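Part 3: Setting up your audio guide and starting the walled garden route

If you've skipped straight to this part, you'll want the handset charged and the Praltura app already on your phone. Part 2 covers both. I'm going to assume you're standing at the Juvonska gatehouse with your ticket in one hand and the handset in the other, wondering which button does what (I was exactly the same on my first visit, and I'd been asked to write the guide!).

The handset first

1. Hold the side button until the little light goes green. It takes a few seconds and it feels like longer.

2. Choose your language with the up and down arrows, then press the middle button. If you pick the wrong one, hold the middle button and you'll go back to the list.

3. Choose your route. There are three: Walled Garden, Water Garden and Long Circuit. Start with Walled Garden. The commentary on the other two refers back to it all the time, and you'll be lost in the Water Garden if you haven't heard the bit about the Kiani family and their drains.

4. Type in the number from your ticket. Mine was 639, so three digits, but some of the group tickets have a nought in front and you do need to put it in.

5. Put the lanyard over your head before you set off. I've watched a handset go into the lily tank and it wasn't pretty.

Note: the volume goes back to the middle every time you switch off. If you find it too quiet under the rookery in the mornings, turn it up once you get there and leave the thing on.

Pairing with your phone

You don't have to do this, and plenty of people never bother. I like it for the planting lists, which come up on the phone as you walk past each border, so I can look up what I've fallen in love with without scrabbling about for a label.

1. Turn on Bluetooth and open Praltura.

2. Tap Add a guide. The handset should show up with the same number as the sticker on its back.

3. Tap the number and wait for the beep.

4. Say yes when the app asks about your location, or the lists won't change as you move.

If two handsets come up with nearly the same number, step away from the other visitors and try again. Zubaida Pirzada paired with a stranger's on our test walk and spent the whole of the kitchen garden hearing about rhododendrons in German, which she says was very soothing.
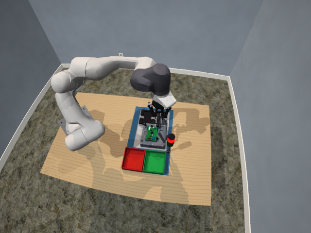
The route itself starts at the blue door, to the left of the ticket window and down the ramp. Don't be tempted by the big iron gates. They're lovely, but they lead to the Long Circuit, and the handset will sulk and repeat the welcome message until you come back.

1. Go through the blue door and stop at the first post. The posts are knee high with a brass number on the top.

2. Point the handset at the number and press the middle button. You'll hear Elspeth Urquhart, who was head gardener here for years and has the most wonderful voice. Let her finish! The directions to the next post come at the very end.

3. Turn right and keep the wall beside you. You'll pass the espaliered pears, then the fig, then the vinery door.

4. At post 3 you can choose. Press up for the short version, which goes straight over to the dipping pond, or down for the long one, which takes you round the back sheds first. I'd go down every time. The sheds smell of twine and old apples and you get them almost to yourself before eleven.

5. From the dipping pond take the brick path, not the grass one, up to the sundial. The grass path is for looking along.

Caution: the bricks by the pond are mossy and slippery after rain. There's a handrail on the vinery side only, so swap over if you'd like something to hold.

Caution: mind your head at the vinery door. It was built for somebody shorter than Babar Niazi, as he found out.

How long to allow

The full walk is over 1,000 paces by my own counting, and I dawdle. An hour does it comfortably. In August I'd allow longer, as the sweet peas are out and everyone stops dead in front of them, me included. The short version is closer to 500 paces and you could manage it before lunch with small children, especially if you promise them the pond.

Pushchairs and wheelchairs are fine everywhere except the back sheds, where there are two steps and no way round. Choose the short version at post 3 and you won't meet them.

If something goes wrong

The light flashes red: low battery. Swap it at the Drorkska tearoom, where there's a charging rack beside the till. You don't need to go back to the gatehouse.

The handset says "post not found": wipe the brass number with your sleeve and try again. Spiders love those posts.

The app shows the wrong border: close it, walk a few steps, open it again. Zeeshan Warraich tells me this will be mended in the next update.

You've lost the route altogether: hold the up arrow and the handset gives you the way to the sundial from wherever you last used a post.

Handing it back

Switch off, wipe the earpiece with one of the cloths in the basket, and drop the handset through the slot at the gatehouse. If the window's shut, Mehwish Farooqui in the plant shop will take it from you. The Water Garden route is in Part 4, and you can keep the same handset for it.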